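Fimbridge Textile Reuse Office
Thread: Clothing donations, August intake and what happens next

1/ The Fimbridge Textile Reuse Office has opened its August clothing intake. This thread sets out what we accept, how items should be prepared, and where they go after drop-off. Please read it through before visiting the Kemik Street counter.

2/ Last August the counter received 1098 bags. Of these, 172 could not be used at all, in most cases due to damp. Wet clothing spoils whatever is packed beside it. Items must be fully dry when bagged, including waistbands, cuffs and pockets.

3/ We accept adult and children's shirts, trousers, skirts, dresses, sweaters, coats and school uniforms. We also accept paired shoes, tied together by the laces or held with a rubber band.

4/ We do not accept pillows, comforters, carpet, single shoes or clothing with paint or motor oil on it. The Matić transfer station takes these as household waste during its normal hours.

5/ Plain cotton T-shirts remain the item most often requested by our partner shelters. Adult medium and large sizes run out first. Faded shirts are welcome. Shirts with holes are accepted in a separate bag marked RAGS.

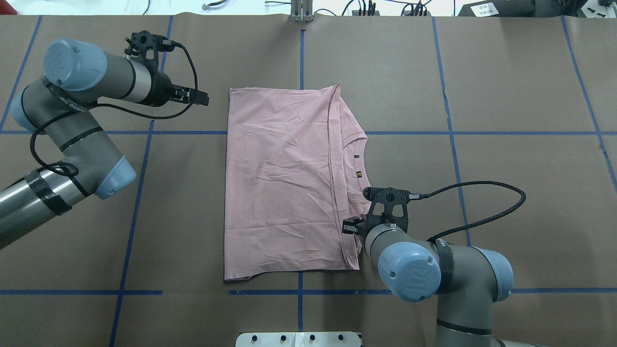

6/ Bags should weigh no more than 13 pounds. Staff lift them by hand onto shelving, and heavier bags tend to split at the seam. Two light bags are preferred to one full one.

7/ Please leave size and care labels in place. Sorters use them to separate cotton from blends, and the shelters use them to match sizes. If a label has already been removed, a strip of masking tape with the size written on it is sufficient.

8/ Pockets should be emptied before drop-off. The office holds keys, cards and cash found in donated clothing for 10 working days. To claim an item, bring your drop-off slip to the counter and ask for the found property log.

9/ Counter hours for August are 8:30 a.m. to 4:00 p.m. The outdoor bin on the Skekurum side of the building is closed for repairs to the hatch. Bags left beside it will be treated as litter and cannot be recovered for reuse.

10/ Residents without a car may request a doorstep pickup through the main office line. Pickup routes are arranged by neighborhood, and callers are given a two-hour window. Bags should be placed inside a porch or lobby, out of the rain, with the reference number facing out. 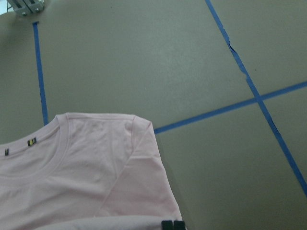 11/ Question received from several residents: Do clothes need to be ironed before they are donated?
Reply: Ironing is not required. Items should be washed, dried and folded or rolled, and the shelters will press anything that needs it.

12/ Schools and employers wishing to donate uniforms in bulk should write to Reda Bennani, Intake Supervisor, before delivery. Please state the number of boxes, the type of garment and whether any logos need to be removed. Boxes that arrive without notice may be turned away if the receiving bay is full.

13/ Clothing that cannot be worn again is cut into wiping cloths or baled for fiber recovery. Buttons and zippers in good condition are taken off first and offered free of charge to sewing classes. Teachers may collect them from the counter on presentation of a school ID.

14/ Drop-off slips are available on request. The office does not place a value on donated goods, and the slip records only the number of bags. Residents who need an itemized list for their records should write one at home and have it stamped when the bags are handed in.

15/ Changes to counter hours will be posted on this account and on the door of the Kemik Street building. Replies to this thread are read during office hours.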